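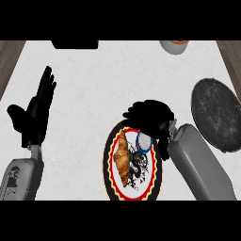 Minute Book, p. 10

**Wula Track Route Group**
**Minutes of ordinary meeting, Feb 6, 2025**
Held at the Praston office and by phone link

**Chair:** Rhonda Fraser
**Minutes:** Shirley Robichaud
**Also present:** track supervisor, maps and data officer, hut bookings officer, northern section leader, land agency liaison (by phone, left after item 4)
**Apologies:** southern section leader

## 1. Previous minutes

Accepted with one correction. Under "Signage", the words "Kumari Saddle" should read "Kumari Creek". The saddle has no sign and none is proposed.

## 2. Matters arising

2.1 Boot cleaning station, northern trailhead. Brush heads replaced. The drain still backs up after heavy rain because the gravel bed is full of silt. Track supervisor to dig out and refill with coarser stone. Carried forward.

2.2 Damaged stile on the Praston approach. Landholder has agreed to a walk-through gate in place of the stile. The gate is to be self-closing, hung on the uphill post. Landholder will supply the posts and the group will supply the gate. Closed once the gate is hung.

2.3 Old route triangles. Removal was approved at the last meeting but has not been done. Northern section leader reported that the triangles between the creek and the firebreak have been painted over and the paint is already flaking. Agreed that painting over is not removal. Triangles to be taken down and the nails pulled.

## 3. Kumari Creek reroute

3.1 The chair summarised the position. The present line follows the creek flat and is cut off whenever the creek is up. Walkers arriving from the south have no dry alternative and no phone coverage. The proposed line leaves the flat at the old stockyard, sidles above the east bank and rejoins the existing track below MacDonald Hut.

3.2 The maps and data officer tabled the survey. The new line adds almost 900 metres to the section. Grade is steady apart from one pitch above the stockyard, where the flagged line runs straight up a spur. On the present soil this will scour within a season or so.

3.3 Discussion of the spur. Two options were put:

- Switchback on the north side of the spur. Longer, easier to drain, needs rock for the turns. Rock is available on site but has to be moved by hand.
- Timber steps on the flagged line. Shorter, quicker to build, needs regular checking. Timber would have to be carried in from the firebreak.

The northern section leader preferred steps, on the grounds that walkers will cut the corners of any switchback they can see across. The track supervisor replied that the north side is thick scrub and the turns would not be visible from each other. He also noted that the steps built near the southern trailhead have all had the tread wash out behind the riser, and that packs make people walk around steps wherever there is room to.

**Resolved:** switchback adopted. Flagging on the spur to be removed so that work parties do not follow it by mistake.

3.4 The land agency liaison advised that the reroute will need a vegetation check before any ground is broken. The check can be done in March if the final line is supplied as a single file, with no alternatives shown. The liaison asked that the file carry the date of survey and the name of the surveyor, as the last one did not.

3.5 The existing creek crossing. Asked whether the old line should be kept open as a dry-weather option, the liaison said the agency would prefer one line on the ground. The chair agreed. Brushing-in of the old line to start only after the new line is open and signed at both ends.

**Action:** maps and data officer to supply final line. Track supervisor to cost rock bars and hand tools.

## 4. Water at MacDonald Hut

4.1 The 2,000 litre tank was reported low by several walkers through the summer. The hut bookings officer read from the hut log. Entries differ on the level, partly because there is no gauge and people are judging by knocking on the side.

4.2 The track supervisor has inspected the tank and found no leak in the wall or at the outlet. The gutter on the west side has dropped away from its bracket and a good part of the roof catchment is running onto the ground. The first-flush diverter was also blocked open. He has wired the gutter up as a temporary measure. A proper bracket is needed, and the fascia behind it is soft.

4.3 Agreed that a clear sight tube be fitted beside the outlet, with a shutoff at the bottom so that a cracked tube does not empty the tank. Marks to be painted on the tank wall and not on the tube, which will yellow.

4.4 Track notes currently say "water available at hut". Shirley Robichaud asked that this be changed immediately, ahead of the repair. New wording agreed: "Tank water at hut, not guaranteed. Treat before drinking. Carry enough to reach the next source." The words "next source" to link to the water table in the notes.

4.5 The liaison asked whether the agency's own web page carries the old wording. It does. Liaison to have it changed.

**Action:** track supervisor, bracket and sight tube. Maps and data officer, track notes.

*The liaison left the call at this point.*
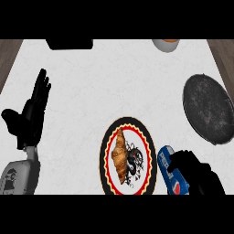 *Marble tabletop from above, a robot hand on either side.*

## 5. Thru-walker registration

5.1 The present form asks for start date, expected finish and an emergency contact. It does not ask direction of travel, which has made it hard to work out how full the hut will be on a given night. The hut bookings officer proposed adding direction, intended overnight stops and whether the party carries a satellite messenger.

5.2 The chair supported the first and the third. On overnight stops, she considered that walkers fill these in from a guide and then do something else, and that a list of stops which nobody keeps to could mislead a search. The bookings officer said police have asked for stops in the past and would sooner have a poor list than none.

5.3 After discussion it was agreed to ask for stops but to label the field "planned, may change". Form to show clearly that registration is separate from a hut booking and does not hold a bunk.

5.4 Sign-off at the finish. Many walkers do not sign off. A reminder message on the expected finish date was suggested. Not all registrations include a mobile number, and the number field will now be required. Shirley Robichaud noted that a reminder must not say or suggest that a search will be started if it is not answered, as the group does not run searches.

**Resolved:** form changes adopted as above. Wording of the reminder to come to the next meeting before it is switched on.

## 6. Track files and printed map

6.1 The file on the website and the line on the printed map disagree between the firebreak and the northern trailhead. The website file is correct. The printed map shows the line as it was before the gate was moved.

6.2 Remaining stock of the printed map is to be sold with a correction slip. Slip to be stapled inside the cover, as loose slips from the last correction ended up on the shop floor in Praston.

6.3 Reprint to wait for the Kumari Creek reroute. The northern section leader asked for a waterproof stock at the reprint. Price to be obtained, with and without folding.

6.4 Elevation profile. A walker wrote to say that the total climb in the notes is well below what his watch recorded. The maps and data officer explained that watch figures include noise from small height changes and commonly read high, and that the group's figure is taken from the smoothed survey line. Reply to be sent. A sentence on method to be added under the profile.

## 7. Food drops

7.1 Two sealed tubs were left behind the Praston trailhead shelter with no name or date on them - one had been opened by animals. Contents cleared away by the track supervisor.

7.2 Agreed that tubs may be left only in the locked cupboard at the Praston office, labelled with name, phone number and pick-up date. Unlabelled tubs will be removed. No fuel canisters to be stored in the cupboard. Notice to go on the shelter wall and in the track notes.

## 8. Other business

8.1 Chainsaw tickets. The track supervisor's is due for renewal. Approved.

8.2 Dogs. Another request for dogs to be allowed on the southern section. The land tenure has not changed and the answer is the same. Standard reply to be sent.

8.3 The northern section leader asked that work party notices state the walk-in distance from the vehicle, as people have been turning up with tools they could not carry that far. Agreed.

## 9. Next meeting

March, same place, date to be set by the chair once the vegetation check is booked. Reroute file and reminder wording to be sent out beforehand with the agenda.

Minutes taken by Shirley Robichaud
Confirmed: ____________ (R. Fraser, chair)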